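Pulp notebook, Mollik workshop
December 29, 2021

Batch 8 came out of the mold this morning and it is the best thing we have cast so far, so I'm writing this before I forget what I did.

Recap for Jovita, who has been away: we are still after a paper pulp for the big owl heads that dries light, keeps the feather detail, and doesn't pull away from the brow ridge. Batches up to now have either been strong and lumpy (egg carton) or smooth and weak (newsprint with too much filler). Batch 7 was the one with the beautiful surface that split straight down the beak overnight. I kept the halves. They're on the shelf over the sink and I'd love it if they stayed there, I want to look at the break again.

What went into 8:

Cotton rag half-stuff, the bag from Dristesari, soaked overnight in plain water
Toilet tissue, torn by hand and wetted down separately
Methyl cellulose, mixed to a thin custard
Wheat paste, cooked, cooled, strained
Whiting, only a little, maybe half of what went into 7
Clove oil, a few drops, for the mold (the fuzzy sort)

Total drained weight before the paste went in was 377 g, which filled the half-size owl with a ragged edge to spare. I'd been guessing by the handful until now and it shows when you read back through the earlier pages. Weigh it from here on, please, everybody, me included.

The change that mattered, I think, is the rag. It's the first time I've let long fiber do the structural work and used the tissue purely to fill in between. Under the loupe the broken edge of 7 was all short stuff, like a snapped cracker. I tore off a corner of 8 that I'd dried flat as a test and it came apart with whiskers! Long ones! Real rag whiskers sticking out both sides of the tear. I walked it across the yard to show Refugio and he was polite about it.

Beater notes. I ran the little Drurutden at the low setting and let the counter go to 4,000 before I lifted the lid. Clots were gone, fibers still looked long against the dark bowl. At the point where I stopped for batch 6 there were still threads you could pick out with your fingers, and later than this I suspect we start chopping. Roll clearance was left where Kamala set it. The belt has a squeak when cold that goes away once it's been turning a bit. I put that on the repair list.

Draining. Fine mesh bag, hung, then squeezed by hand until it stopped dripping and only beaded. I did one squeeze too many on the first handful and had to fluff it back up with a fork, because it had gone into a hard little nut that wouldn't take the paste. Better to leave it wetter and press more in the mold.

Pressing. Thin first layer, pushed into the feathers with the pad of the thumb and then a damp natural sponge. I made myself go all the way around the rim before thickening anything, which I never used to have the patience for. Second layer while the first was still cool and leathery. Perla's trick of dabbing with a dry towel between layers is great, it lifts out an astonishing amount of water and you can see the surface turn from shiny to dull as it goes. I've stopped using the heat gun on the face altogether. Slow is fine. The stove room is warm enough.

Shrinkage. Measured ear tip to ear tip on the plaster and again on the cast. There is a change, but it went evenly, so the head looks like itself. On 7 the beak shrank and the forehead didn't, hence the split. I'll put the measurements on the mold card with the others instead of in here, where they get lost.

On tissue. I went through what was in the cupboard and did the jar test on each: torn piece, cold water, lid on, shake. What we want is a roll that goes to cloud quickly and leaves no rags of its own. Anything soft and lotioned is out, it floats and feels greasy and the paste slides off it. Anything with an embossed pattern seems to keep little islands from the embossing for ages. The cheap loose stuff is best by a mile. It was cloud before I'd put the jar down. Kitchen towel is a different animal, it's made to hold together wet and it does exactly that, so please don't top up a tissue batch with it when we run short. Rhea did try it for the owl's ruff as whole torn strips laid on with paste and there it was lovely, almost like leather when dry. So towel for strips, toilet tissue for pulp.

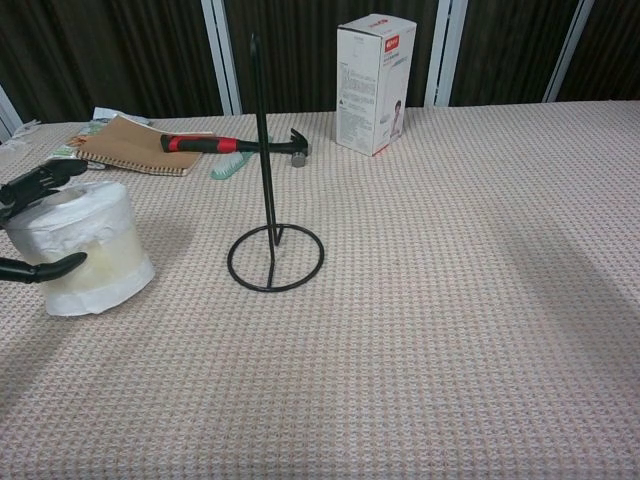

Toilet roll on the waffle cloth, with the black wire towel holder.

Tear the tissue small and tear it dry. If you wet the whole roll and then pull at it you get the outside dissolved and the core still laminated, and you'll be picking flat bits out of the owl's eyelids for the rest of the afternoon. Ask me how I know.

Surface. With so little whiting the dried face is a bit toothier than 7, with a warm off-white that I like better. It takes a pencil line nicely. I sanded one cheek and left the other. The sanded cheek fuzzed at first (rag again) and then went smooth after a thin coat of the methyl cellulose and another light pass. Shellac test on the back of the neck is drying. Sarmiento want their heads sealed for outdoors, at least for one evening of drizzle, and I don't trust shellac alone for that, so there's a second patch beside it with the oil varnish. Don't touch either patch, they look dry and they aren't.

Weight in the hand is wonderful. You pick it up expecting a head and your arm goes too high.

Still don't know:
whether the clove oil is doing anything or just makes the room smell like baking
if the rag could be cut back a bit, it's the expensive part
how it behaves at full size, where the forehead is a big unsupported curve

Next: two more half-size casts from the same recipe, one with the rag reduced and one exactly as written, to see if this was luck. Kamala has offered to do the second from these notes without me in the room, which is a much better test of the notes than of the pulp. Kamala, the custard is in the blue-lidded tub, stir before using, and the strained paste will only keep until tomorrow.

Leftover pulp is in the fridge, pressed flat in a bag. Perla wants it for beaks.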